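Category: Sport Data > Court Sports > Badminton

# Matier Badminton Rally Records

## Summary

This data card describes the Matier Badminton Rally Records, a collection of point-by-point scores from club and regional doubles matches. The records were compiled by Vasanthi Mudaliar and Aurélien Lacroix for the Matier league office. They are intended for the study of scoring patterns, service order and match length.

## Contents

The current release holds 753 matches. Each match is stored as one comma-separated file, with one row per rally. Files hold up to 200 rows. Every row gives the game number, the serving pair, the receiving pair, the winner of the rally and the score after it.

Player names have been replaced by codes. Club names, among them Samar and Skumer, are kept in full.

## Collection

Scores were copied from umpires' sheets by Subbarao Achari and checked against the published results by Montserrat Ledesma. Where the two sources disagreed, the umpire's sheet was followed and the match was marked "disputed" in the index. Matches ended by injury are included, with the final row left blank in the winner column.

## Known limits

Mixed doubles is under-represented in the earlier seasons. Service faults were not noted separately before the change of score sheet in June, and should not be compared across that date. Let calls are missing throughout.

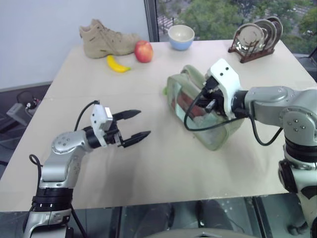 Can the records be used to rank individual players?

Rankings should not be drawn from this collection, as pairs changed often during a season and the codes are reissued each year.

## Corrections

Errors should be reported to Balakrishnan Joseph at the league office, quoting the match number and the row. Corrected files are issued with the next release.

Contact the league office | © Matier Badminton League | Back to top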